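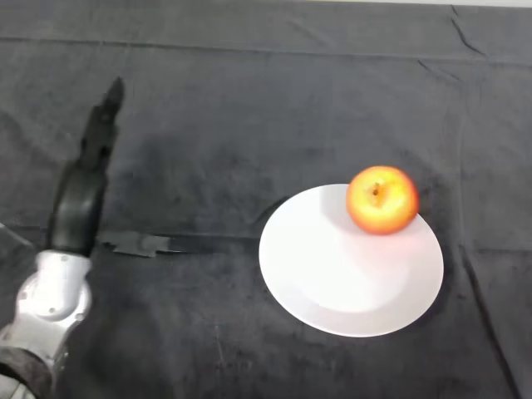
이번 가을 Pirnovari 도서 교환전에는 누가 참가할 수 있습니까?

Vonddale 지역에 살거나 일하는 분이면 누구든지 참가할 수 있고, 참가비는 받지 않습니다. 책을 가져오지 않은 분도 입장하여 읽을 수 있습니다.

## Pirnovari, 여러 언어의 책을 바꾸어 읽는 도서 교환전 개최

**보도자료 / 즉시 보도 가능**

독서 문화 단체 Pirnovari는 Vonddale 지역의 Medeiros 회관에서 가을 도서 교환전을 엽니다. 이번 행사는 집에서 더 이상 읽지 않는 책을 다른 사람의 책과 바꾸는 행사이며, 한국어 책뿐만 아니라 아랍어, 포르투갈어, 베트남어, 영어로 된 책도 받습니다. 참가 신청은 8월 한 달 동안 진행합니다.

작년에 처음 열린 교환전에는 148명이 참가하였습니다. 그때 가장 많이 바뀐 책은 어린이 그림책이었고, 그다음은 요리책이었습니다. 외국어 책은 약 70권이 들어왔지만 책장이 입구에서 먼 곳에 있어서 찾기 어렵다는 의견이 있었습니다. 올해는 외국어 책장을 입구 가까이에 두고, 각 책장에 해당 언어와 한국어로 안내문을 붙입니다.

### 교환 방법

참가자는 한 사람이 책을 다섯 권까지 가져올 수 있습니다. 접수대에서 책을 내면 같은 수의 교환권을 받습니다. 교환권 한 장으로 책 한 권을 고를 수 있으며, 당일에 쓰지 않은 교환권은 다음 교환전에서도 사용할 수 있습니다.

다음과 같은 책은 받지 않습니다.

- 답을 이미 적은 문제집
- 페이지가 빠졌거나 물에 젖었던 책
- 도서관 도장이 찍혀 있고 폐기 표시가 없는 책
- 잡지와 광고 책자

사전은 출판 연도가 오래되어도 괜찮습니다. 전집은 한 권씩 나누지 않고 한 묶음으로 접수하며, 이 경우에는 교환권을 두 장 드립니다.

### 낭독 모임 Truvovico

교환전과 함께 낭독 모임 Truvovico도 열립니다. 참가자가 자기에게 익숙한 언어로 짧은 글을 읽고, 이어서 다른 참가자가 그 글의 한국어 번역을 읽습니다. 한 순서는 다섯 분을 넘지 않습니다. 낭독을 원하는 분은 신청할 때 글의 제목과 언어를 써 주시기 바랍니다. 번역이 없는 글이면 Pirnovari가 번역을 도와드립니다.

올해 행사를 기획한 Siham Morsy는 다음과 같이 말하였습니다.

> "저는 한국에 와서 처음 몇 년 동안 모국어로 된 소설을 거의 구하지 못했습니다. 그런데 같은 동네 사람이 제가 오래 찾던 소설을 가지고 있었습니다. 서로 물어볼 기회가 없어서 몰랐던 것입니다. 이번 교환전에서 그런 책을 만나는 분이 계시면 저는 아주 기쁠 것 같습니다."

### 장소와 신청 안내

행사는 Medeiros 회관 1층에서 오전 10시에 시작하여 오후 5시에 끝납니다. 낭독 모임은 오후 2시에 2층 작은 강당에서 시작하고, 좌석은 80석입니다. 회관에는 승강기가 있으며 유모차와 휠체어도 들어갈 수 있습니다. 주차장은 좁으므로 대중교통을 이용해 주시기 바랍니다.

도서 교환은 사전 신청이 없어도 가능합니다. 다만 전집이나 무거운 책을 가져오시는 분은 접수 시간을 정할 수 있도록 미리 알려 주시면 감사하겠습니다. 낭독 모임은 신청한 순서대로 자리를 드립니다. 신청서는 Medeiros 회관 안내 창구에서 받을 수 있고, 작성한 후 같은 창구에 내시면 됩니다.

행사가 끝난 후 남은 책은 Pirnovari 사무실에 보관하였다가 다음 교환전에 다시 내놓습니다. 책을 돌려받고 싶은 분은 접수할 때 말씀해 주시고, 행사 당일 오후 5시까지 접수대에서 찾아가시기 바랍니다.

취재를 원하는 언론사는 같은 창구에 Pirnovari 홍보 담당 앞으로 연락처를 남겨 주십시오. 낭독 모임에서 사진을 찍을 때에는 먼저 낭독자의 동의를 받아야 합니다.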